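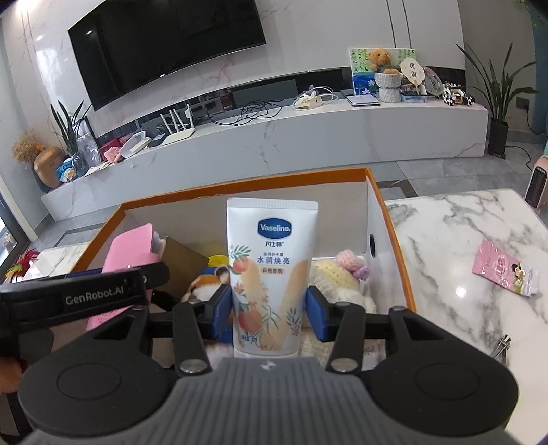
凡士林护手霜,白桃香氛。

Fusier 蒸发式加湿器,用了一个供暖季以后的评价

作者:Hrvoje Kos

先说明一下我的情况。我住在沈阳,租的房子在一栋旧楼的四层,暖气是集中供暖,我自己不能调节。中文是我成年以后学的,写文章的时候我会查词典,如果有的句子读起来有点硬,请大家原谅。这台加湿器是我自己花钱买的,商家没有联系过我,我也不认识卖这个牌子的人。

我的家乡在亚得里亚海边,那里的冬天是湿的,衣服挂在屋里两天也不干,墙角会长黑色的霉。我小时候母亲总是说要通风,要通风。所以搬到东北以后,我用了很长时间才明白,这里冬天的问题完全相反。第一个冬天我早上醒来嗓子疼,以为感冒了,吃了一个星期的药,没有什么变化。后来楼下药店的阿姨问我:“你家加湿没有?”我当时不知道“加湿”这个动词,她写在药盒上给我看。那个药盒我留了很久。

皮肤也是一样的道理。我的手背到了一月会裂,洗碗的时候疼。护手霜我一直在用,写字台上一支,厨房一支。但是护手霜只管手,它不能管鼻子,也不能管木头。我家里有一把大提琴,是 Vukčević 工作室做的,从老家托运过来,运费差不多让我后悔。这把琴才是我认真研究加湿器的原因。

为什么换掉了以前的那一台

买 Fusier 以前,我用过两个冬天的 Prostlow。那是超声波的,就是会喷白雾的那种。价格便宜,样子也可爱,开了以后能看见雾,心理上觉得很有效果。

问题是白粉。自来水里有矿物质,超声波把水打成很小的水滴,矿物质也一起飞出来,水干了,粉留在家具上。我的书架是深色的,用手指一擦就是一条线。显示器上也有。最让我不舒服的是琴的面板上也有一层,非常薄,侧着光才看得见。我问过琴行的师傅,他说擦掉就好,但是别让它一直落。于是我改用纯净水,每天提桶装水上楼,提了一个冬天,胳膊变粗了,钱也花了不少。

第二个问题是地板。我把 Prostlow 放在床头柜上,雾往下沉,柜子前面的一块地板后来鼓起来了。房东来看房的时候用脚踩了踩,没有说话,但是退押金的时候我想她会说的。

还有一件小事。Prostlow 的水箱口很小,我的手伸不进去,只能用瓶刷。转角的地方刷不到,过几天就滑滑的。我倒进去白醋,泡一晚上,第二天卧室里像腌黄瓜的房间。

所以去年秋天,暖气还没有来的时候,我决定买一台蒸发式的,又叫“冷蒸发”或者“无雾”。原理很简单:里面有一个湿的滤芯,风扇把空气吹过去,水自己蒸发,矿物质留在滤芯上面。跟在暖气上搭一条湿毛巾是同一件事,只是多了一个风扇。

我没有买 Fusier 最大的型号,买的是中间那个。网店的页面写得很花,有很多字我到现在也不确定是什么意思,比如“母婴级”。我问了客服,客服发来一个笑脸,又发来一张优惠券。

到货和安装

箱子比我想的大。里面用的是纸浆做的托,没有泡沫塑料,我喜欢这一点,因为泡沫塑料的小颗粒在干燥的房间里会粘在所有东西上面。

机器分三个部分:底下是水盆,中间是滤芯,上面是带风扇的头。没有传统的倒扣水箱,水从上面直接倒进去。这个设计我非常满意。以前给 Prostlow 加水,要把水箱拿出来,翻过来,拧开盖子,装水,拧紧,再翻回去,每次都滴一路。现在我拿一个长嘴的浇花壶,站在那里倒就可以了。

滤芯第一次使用要先用清水冲。说明书的中文是“请充分浸润后使用”,“浸润”我查了词典,觉得是一个很漂亮的词。但是要浸润多长时间,说明书没有写。我冲了几分钟就装上了,刚开机的时候有一股纸的味道,像新的硬纸箱。这个味道到第三天没有了。我建议你第一天把机器放在客厅,门打开,晚上睡觉的时候不要放在枕头旁边。

电源线太短,这是我的第一个不满。我的房间插座在衣柜旁边,机器如果放在衣柜旁边,出风口就对着衣服。最后我还是用了插线板,虽然我不喜欢给有水的电器用插线板。我把插线板挂在墙上的钩子上,离地面有一段距离,这样倒水的时候洒出来也不会碰到。

面板上有四个按键,都是触摸的。手湿的时候按不灵,而给加湿器加完水,手往往就是湿的,涂完护手霜也一样。我希望设计师自己在家里试一试。实体的旋钮便宜又可靠,不知道为什么大家都不用了。

怎么测量的

我不相信机器自己显示的数字,所以另外买了一个 Vandbridge 的温湿度计,小的,用电池,背面有磁铁。先把它和机器放在一起比较,又拿到房间另一头比较。

机器自带的传感器装在机身后面,离出来的湿空气太近,读数总是偏高。我的做法是只看 Vandbridge,机器上的数字当作装饰。如果你要买这一类产品,请把独立的湿度计也算进预算里。

供暖以后,卧室在没有加湿器的时候,湿度计显示23%。我拍了下来发给我姐姐看,她回答说这是烤箱。开了 Fusier 以后,门关着,中档,第二天早上显示52%。我又试了几天,把湿度计挪到琴盒旁边,那里靠近内墙,早上的数字是54%。对大提琴来说这个范围很舒服,对我的嗓子也是。

请注意,这是卧室,门是关着的。客厅就不行了。客厅连着厨房和走廊,窗户是老式的,有缝,我把机器开到最高档,一整个下午,湿度计的数字只动了一点。网店的页面说它适合“大户型”,我不同意。我的房子不大,它也只能照顾好一间屋子。如果你想让整个家都湿润,也许要买两台,或者先把窗户缝贴好。我后来贴了窗户的密封条,效果比把机器从中档开到高档还要明显,而密封条只要一杯咖啡的钱。

温度也有一点变化。水蒸发的时候带走热量,所以从机器里吹出来的风是凉的。在沈阳的暖气房里,这是好事,我的卧室冬天太热,晚上要开一条窗缝才能睡。但是如果你住在南方,冬天没有暖气,屋里本来就冷,那么蒸发式的会让你觉得更冷。这一点我在网上看到很多人给差评,他们说“吹冷风,骗人”。我觉得机器没有骗人,是买以前没有看清楚它是哪一种。

声音

声音是蒸发式的弱点,因为它必须有风扇。Fusier 有三档,加上一个睡眠模式。

睡眠模式我几乎听不见,要把耳朵靠过去才知道它在转。可是睡眠模式的加湿量也很少,早上嘴唇还是干的。中档的声音像隔壁房间有人开着排气扇,是均匀的,没有高低变化,我听了几天就习惯了,现在没有它反而睡得不好。高档我只在出门的时候开。高档时打电话,对方会问我是不是在外面。

有一段时间,机器在半夜会发出“咕”的一声,像一个人喝水喝得太快。第一次听到的时候我坐起来了。后来我明白那是水盆里的水在流向浮子那一边。水位到一半以下就没有这个声音。对睡觉很轻的人,我建议晚饭后加水,不要在睡觉以前才加满。

我录音的时候一定要关掉它。我每个星期和两个朋友在网上合奏,都是业余水平,有一次我忘了关,他们以为我的麦克风坏了。

清洗

这一部分我想写得仔细一些,因为买以前我找了很多评价,大部分只写到开箱的那一天。

水盆是敞开的,没有死角,手可以完全伸进去。我每个星期洗一次,用海绵和一点洗洁精,冲干净就可以。这是我用过的电器里最容易洗的一个。盆底有一个圆形的凹槽,放浮子的,那里会积一点水垢,我用旧牙刷。

浮子是一个小的白色塑料件,很轻,洗的时候容易掉进下水道。我差一点丢了它。客服说浮子不单卖,要买就是整个水盆。所以洗以前请先把浮子拿下来,放在一个碗里。

滤芯是消耗品,这是这台机器真正花钱的地方。沈阳的自来水比较硬,用了一个多月以后,滤芯上面的边缘开始变黄、变硬,摸起来像干面包。说明书说可以用柠檬酸泡。我买了食用的柠檬酸粉,用温水化开,把滤芯放进去,有小气泡出来,看着很满足。泡好以后要冲很多遍,不然开机的时候空气里有酸味。泡过的滤芯恢复了大部分,但是没有恢复到新的样子,中间硬的那一条还是硬的。

我在这个供暖季里用了2个滤芯。第二个我从一开始就注意了,定期把它上下翻过来装,这样水垢不会总是长在同一边。这个办法说明书没有写,是我在一条买家评论里看到的,写的人没有留名字,我在这里谢谢他或者她。第二个滤芯到停暖的时候还能用。

原厂滤芯的价格我觉得太高。网上有很多替代的,便宜一半还多,我买过一个,尺寸稍微小一点,装进去以后旁边有缝,风从缝里走了,湿度上不去。我用防水胶带把缝贴上,样子很难看,效果还可以。如果你的手比较巧,也许可以考虑。我自己后来又回到了原厂的。

有人问过会不会发霉。我的经验是,只要机器一直开着,有风,就没有味道。有味道的时候都是我出门旅行,把水留在盆里。有一次我去大连三天,回来开机,整个卧室是池塘的味道。我只好把滤芯拿去泡,窗户开了一个下午,外面零下很多度。从那以后,出门以前我一定把水倒掉,滤芯立在浴缸里晾着。

有一点我觉得应该批评:机器关机以后没有自动吹干的功能。关了就是关了,滤芯还在水里。比它贵的一些机器有这个功能,比它便宜的我也见过有的。这不是很难的技术,让风扇多转一会儿就可以。

对琴的影响

我知道不是每个人都有琴,不拉琴的读者可以跳过这一段。

去年没有好好加湿的时候,琴的弦轴会松,早上打开琴盒,有一根弦完全没有声音了,软软地躺在指板上。面板和侧板之间的一小段也开了胶,我拿去修,师傅敲了一圈,用耳朵听,说还好,是开胶,不是裂。开胶是制琴的人有意留下的余地,胶比木头弱,所以先开的是胶。这个道理我觉得很聪明。

这个冬天弦轴没有再松过,音准一个星期调一次就够了。我不能说全部是 Fusier 的功劳,因为我也在琴盒里放了一个小的加湿管,还把琴从靠近暖气片的墙搬到了另一面墙。三件事一起做,我没有办法分清楚哪一件最有用。认真的评测应该一件一件地试,可是我不愿意拿自己的琴做实验。

弓子也好了一点。湿度太低的时候弓毛会缩短,松开螺丝以后还是紧的,对弓杆不好。今年没有这个情况。

对人的影响

嗓子不疼了,这是最明显的。早上也不流鼻血了,以前隔几天就有一次,枕头上有一点红,第一次看到的时候吓了我一跳。

静电少了,但是没有消失。我穿羊毛衫脱下来还是噼噼啪啪的,摸门把手的时候好一些。我的邻居有一只猫,我帮忙照顾的时候,猫以前不让我摸,因为每次都电它。现在它让我摸头,背还是不行。

手的皮肤只好了一半。我想是因为我在家里的时间不长,白天在办公室,办公室没有加湿,洗手又多。所以护手霜还是要涂,加湿器代替不了它。白桃味道的我可以接受,比我以前在药店买的那种尿素膏好闻得多,那种膏有医院走廊的感觉。我同事说男人用桃子味很奇怪,我觉得手不裂比较重要。

眼睛我没有感觉到区别。我戴隐形眼镜,下午还是干。这可能和电脑有关系,跟空气没有关系。

用电和用水

用电很少,风扇比一个灯泡多不了多少,电费单上我看不出来区别。

用水就多了。天最冷的时候,一盆水坚持不到第二天晚上,我早上加一次,晚上又加一次。第一个星期我以为漏水,把机器抬起来看了好几次,地板是干的,水确实都到空气里去了。想一想很奇妙,我每天往空气里倒那么多水,第二天它们又都从窗户缝里走掉了。

最冷的几天,窗户玻璃的里面会结冰花,窗框下面有一点积水。这说明湿度对人合适,对窗户已经太高了。我把中档调低,早上用毛巾擦窗框。我是在潮湿的地方长大的,看见窗框有水就紧张,耳朵里会听到母亲说要通风。所以请不要觉得湿度越高越好。如果墙角或者窗边开始有黑点,就应该关一段时间。

手机应用

有一个应用,我装了,用了一个星期,删掉了。它要我的位置、我的通讯录和我的生日。我不明白加湿器为什么要知道我的生日。连接的时候也失败了好几次,必须用旧的那种无线频段,我的路由器把两个频段合在一起,我又要去改路由器的设置。

应用能做的事情,面板基本都能做,只有定时开机必须在应用里设置。我的解决办法是一个机械的定时插座,就是转圈的那种,一圈一天,拨小片。断电以后再来电,Fusier 会记得以前的档位,所以定时插座可以用。这一点很多新电器做不到,来电以后要重新按开关。这里我给它加分。

售后

我找过一次售后。一月的时候风扇开始有“嗒嗒”的声音,很轻,但是规律,我数着它睡不着。客服让我录视频,我录了,视频里听不见。客服说听不见。我又录了一次,把手机贴在机器上,这一次听见了。他们说可以寄回去修,来回要一个多星期。

在沈阳的一月,没有加湿器过一个多星期,我不想。于是我自己把上盖打开,四颗螺丝,里面有一小片纸,应该是滤芯包装上掉下来的,卡在风扇的罩子旁边。拿出来以后就没有声音了。打开以后保修还算不算数,我没有问,也不打算问。客服的态度从头到尾很有礼貌,每一句话都叫我“亲”,我刚来中国的时候对这个字很不习惯。

春天和收纳

停暖以后我又用了一段时间,沈阳的春天风很大,也很干。到了六月,外面的空气已经足够湿,我就把它收起来了。收的时候水盆擦干,滤芯晒透,用牛皮纸包好,不要用塑料袋,因为里面如果还有一点水,塑料袋会把它闷坏。原来的箱子我留着,放在衣柜上面。机头里的灰我用一支旧的画笔刷过,灰比我想的多,像灰色的毛毡。

写这篇评价的时候,机器就在箱子里。我不知道第二年打开会是什么样子,到时候如果有问题,我会在评论区补充。

适合谁,不适合谁

适合住在北方、有暖气、想放在卧室里长期开的人。适合讨厌白粉的人,有深色家具的人,有木头乐器的人。也适合不想每天买纯净水的人,自来水就可以用,只是滤芯老得快一些。

不适合想马上看到雾的人。我的一个朋友来我家,看了半天,问我它开了没有。也不适合没有暖气的冷房间,不适合很大的客厅,不适合完全不愿意洗东西的人。如果你对风扇的声音很敏感,请先在实体店听一听中档,不要只听睡眠模式,店员一般会给你听睡眠模式。

优点:上加水,水盆好洗,没有白粉,断电以后记得档位,卧室里效果稳定。

缺点:电源线短,触摸键怕湿手,原厂滤芯贵,没有自动吹干,浮子不单卖,自带的湿度显示不准,应用要的权限太多。

如果满分是五分,我给四分。少的那一分,一半给滤芯的价格,一半给那个浮子。和 Prostlow 相比,我不会再回到超声波的了。那台 Prostlow 现在在阳台上,我把它送给了养蕨类植物的邻居,就是有猫的那一家,她说植物很喜欢,叶子上有一点白她不在意。

补充:有读者在上一篇文章下面问我湿度计放在哪里好。我的放在和枕头一样高的书架上,离机器远,离窗户也远,背后不要是外墙。放在地上会偏湿,放在暖气片上面会偏干,我都试过。Vandbridge 的那个用了一个冬天,还没有换过电池,磁铁有点弱,关门用力的时候会掉下来,摔过两次,还能用。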